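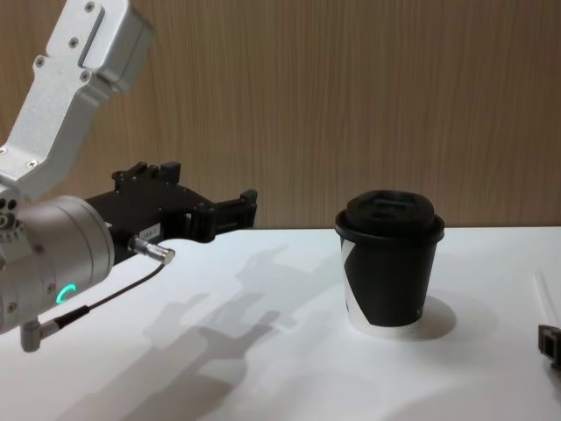

Bring your own cup, from the end of January

By Firouzeh Heydari

Many of you have already asked me about the coffee cups, so I will try to explain everything in one place.

Until now we bought paper cups with lids for the kitchen on the second floor. They are the black ones, you know them well. In the last year we ordered 3,000 of them, and the box in the cupboard now has 262 left. When these are finished, we will not order more. By my calculation this will be near the end of January, but it depends how thirsty everybody is.

I want to say something about recycling, because I also believed the wrong thing for a long time. A paper cup of this kind has a thin layer of plastic inside, and our waste collector does not accept it with the paper. The lid is plastic and they do not accept it either. Both must go in the grey bin. Please do not put them in the blue one, even if the cup looks clean. Last month one full blue bin was refused at the door for this reason, and Pylyp Panasiuk had to sort it by hand. He was very polite about it.

What you can use instead:

Your own mug or travel cup. Any colour, any size, but it must fit under the spout of the machine. The space there is 14 centimetres, so the very tall travel cups from Løken will not go in. You can fill a small jug first and pour it over.

The shared mugs. We have bought a set of white ones and they will be on the open shelf beside the sink. After using, please wash your mug and put it back upside down on the rack. The dishwasher is for plates and lunch boxes, it is already too full by noon.

For visitors we keep a small number of paper cups in the reception cupboard. If you have guests from Ningate or another office, ask at the desk and you will get them.

One more request, about tables. When you take coffee with you to a work table, choose a cup with a lid and take it away again when you leave. On the white tabletops the coffee makes a brown ring, and if it stays there overnight it is hard to remove. A damp cloth with a little baking soda works for me. Please do not use the rough side of the sponge, it takes away the shine and the mark is then worse than before.

If you have a favourite mug at home that you never use, I will be happy to receive it for the shelf - even if the handle is a strange shape. You can leave it on my desk with a note.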